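Ticket 645 – Audio guide stops in room 3, retrospective at Ondcombe Museum
Opened by: Theophilus Laryea, exhibition technics
Status: open, waiting for supplier
Priority: high

April 14, 2025, 09:10
Since the opening of the Hirose retrospective we receive complaints from visitors that the audio guide becomes silent in room 3, in the middle of the commentary about the early ink drawings. The screen of the handset still shows the picture of the work, but the sound is gone. In rooms 1 and 2 everything is normal. We have 80 handsets, all with the Ultness player, and the fault is not on all of them.

10:25
I took ten handsets and walked the full route with each. Four stopped, always between the second showcase and the door to the photographs. Changing the headphones did not help. A restart brings the sound back, but the visitor must then begin the tour again from the welcome text, which people do not like. 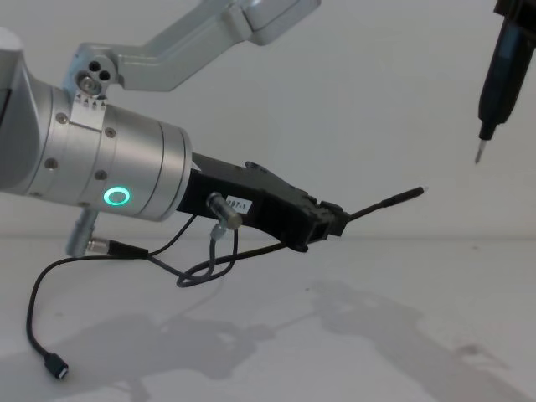 Attachment 1 – wrist joint of the silver arm, close view

11:40
Checked the language files. The English and the French commentary both stop, so I do not think it is a bad recording. The file for stop 14 plays to the end at my desk, on the same handsets. It must be something in the room.

13:05
Asked the colleagues in Dridville, who showed the exhibition before us. They had the same handsets and no complaints, but their beacons were placed 500 cm apart. Ours in room 3 are much closer, because the wall for the drawings was made shorter in the last plan. The handset maybe hears two beacons at the same time and does not know which stop to play.

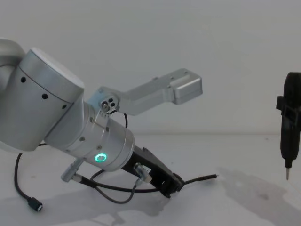
Attachment 2 – silver arm at left, black arm at right, white tabletop

14:30
Switched off the beacon at the door (stop 15) and repeated the walk with the four bad handsets. No stop in the sound on any of them. Switched it on again, and two of the four became silent after some 30 seconds. So the cause is quite sure now.

14:50
Compared the software versions. The four bad handsets have the older version, the six good ones were updated before the opening. I did not know that the update was done only for a part of the stock – please write this in the handover sheet next time.

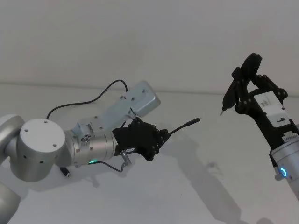 15:35
Temporary solution: stop 15 stays off, and its number is now on a small card beside the label, so visitors can enter it by hand. The front desk is informed and will give out the updated handsets first.

Still to do:
– update the remaining handsets in the evening, after closing
– ask the supplier if the signal of one beacon can be made weaker
– test again with the beacon of stop 15 switched on

The exhibition remains until July, so I would prefer not to move the beacons, as they are fixed behind the wall panels. I leave the ticket open until the supplier has answered.

T. Laryea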